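Limel Opens Applications for Shared Kitchen Refresh Program in Tullthorpe

TULLTHORPE, January. Limel, the household organization company, today announced that applications are open for its Shared Kitchen Refresh Program, which helps residents of shared houses and small apartment buildings put their kitchen counters and storage in order. The program is offered jointly with Talico, a supplier of shelving and food containers, and will run in Tullthorpe for 11 weeks.

Under the program, each participating household will receive a planning visit, a set of storage pieces chosen for its kitchen, and a follow-up visit after the residents have lived with the new arrangement. Households may choose between a grant of $1,000 for counter storage alone and a grant of $2,000 that also covers cupboards and pantry shelves. Residents keep all of the items supplied.

"Most of the kitchens we visit have enough space for the people who use them," said Fenna Timmermans, director of residential programs at Limel. "The difficulty is that the counter gets used for everything at once. Breakfast things, mail, fruit, tea and small appliances all end up in the same two feet of space, and the person who wants to cook has to move them first."

The program follows a pilot held last year in four shared houses on Sakamoto Street. Residents in the pilot were asked to keep a short written record of which items they reached for each morning and evening. Limel staff used those records to decide what should stay on the counter and what should be put away.

Several changes were common to the pilot houses. Appliances used every day were grouped at one end of the counter, near an outlet. Canisters and cooking utensils were lined up along the back wall, within reach of the main work area. Low shelf boards were added to give fruit and plates a place of their own, with room for boxed tea underneath.
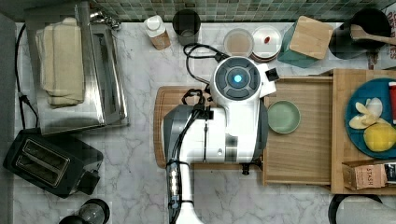 Talico will supply shelf boards, trays and lidded canisters in several sizes. Households are encouraged to keep using containers they already own, and the planning visit will include a review of existing jars, bowls and baskets before anything new is ordered.

Applications are open to renters and owners in Tullthorpe who share a kitchen with at least one other adult. Renters do not need permission from a landlord unless they request shelving that is fixed to a wall. Forms are available at the Limel office and may be returned there in person or by mail. The office closes at 5 p.m.

Applicants will be notified of the outcome in writing, and planning visits will be arranged directly with each household.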